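About Ulis Computer Works

Ulis repairs, rebuilds and takes apart desktop computers. We work mostly on towers and small workstations, the kind that sit under a desk for years until somebody needs the desk. We have been in Kavumdale since the beginning, first in a single room over the hardware store and now in the long building behind it.

The company was started by Đức Tô, who had spent years doing service calls for offices and was tired of seeing whole machines thrown out over one bad part. His sister Vy Tô joined in the second year to run the parts side. She still does. If you call to ask whether we have a certain board or power supply, you will probably talk to her.

What we do

People bring us computers for three kinds of work.

Repair. You have a machine and you want it running again. We look it over, tell you what we found and what it would cost, and wait for your answer before we order anything.

Rebuild. We keep the case, and whatever else is worth keeping, and put in parts to suit what you do with it. Schools and small offices use this the most.

Teardown. The machine is finished as a machine, but there are parts in it that somebody can use. We take it down to the bare case, sort the parts, and send the rest to a metals recycler.

Last year we took in 1,384 machines. Of those, 556 went back out as working computers. Most of the others became parts.

The parts room

We keep a little over 3,000 parts on the shelves at any time — memory, boards, drives, fans, coolers, brackets, and a great many screws. Everything is logged in a stock program Vy wrote, called Prilis, and every bin has a card on it as well, in case Prilis is having a bad day. Older boards are kept longer than you might expect. There are machine shops near here with equipment that needs an old-style PCI slot, and they would much sooner replace a motherboard than the equipment.

The Louro bench

The big bench along the north wall is named after the street our first shop was on. Towers are laid on their sides there so the board faces up and the light falls straight into the case. Memory is pulled first, then cards, then the cooler and processor. Cables are labeled before they are unplugged. New staff spend their first month at Louro, and nobody takes a board out alone until Đức has watched them do nine of them.

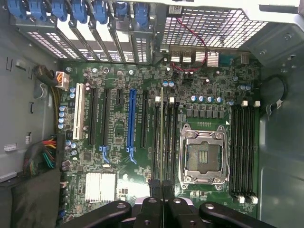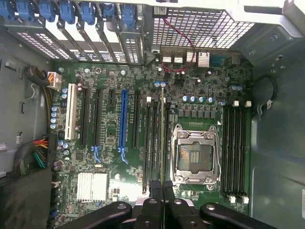 Tower motherboards in their cases, viewed from overhead.

Visiting us

The counter is open from 8:30 in the morning until 5. Park in back, by the loading door, if you have more than one machine to carry. Please take out any discs and bring the power cord if it is an unusual one. We erase all drives that come in for teardown unless you ask for yours back, and you can have it back at no charge.

We close for two weeks in May for stock count.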